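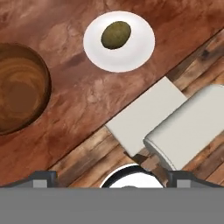

Wael Alaoui wrote to ask why his gripper always closes beside the food and never on it, when the numbers for the plate look correct in the log. He wanted to know if the fault is in his script or in the kitchen scene we share in the club.

Home | Tutorials | Club News | Metwally Cup | Contact
Share 26 Comments 5

Setting up the plate-to-bowl task in the simulator

I answer Wael here so that all students of the Okwood robotics club can use it. The fault is usually in the script, and it is a small one. You need the kitchen scene from the Hodudport folder and the task file Stavodari. You do not need a real arm for any of these steps.

1. Load the scene and set the random seed to 3452. With the same seed everybody gets the same layout, and we can compare results.

2. Open both views, the one from the wrist and the one from the room. Many beginners keep only the wrist view because it looks closer to the work. It is good for the last part of the approach, but it tells you little about the elbow.

3. Check which coordinate frame your script is using. The plate position is given in the world frame. If you read it as a position in the base frame of the arm, the target is moved to the side. In Wael's file this was line 30.

4. Ask for the position of the food, not of the plate. The food does not have to lie in the middle of the plate, and the gripper will go exactly where you send it – also when this is wrong.

5. Open the fingers fully before you go down. Then stop above the plate and look at both views again.
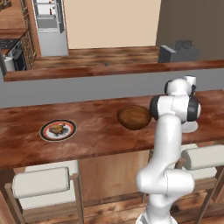
6. Now go down slowly and close the fingers. Wait a short time before lifting, so the contact in the simulation can settle. If the food slides away, make the closing speed lower and leave the force as it is.

7. Lift straight up first, and only after this move sideways to the bowl. A diagonal path is shorter, but the food can touch the rim of the plate.

8. Open the fingers over the bowl and save the log with your name and the seed.

For the Metwally Cup in February, each team must send the log together with the script. Please do not edit the log by hand, also not to correct a spelling mistake – the checking program will refuse the file.

If step 3 does not help, print the target position in both frames and send me the two lines.

Get new tutorials by email. Enter your address to subscribe. You can unsubscribe at any time.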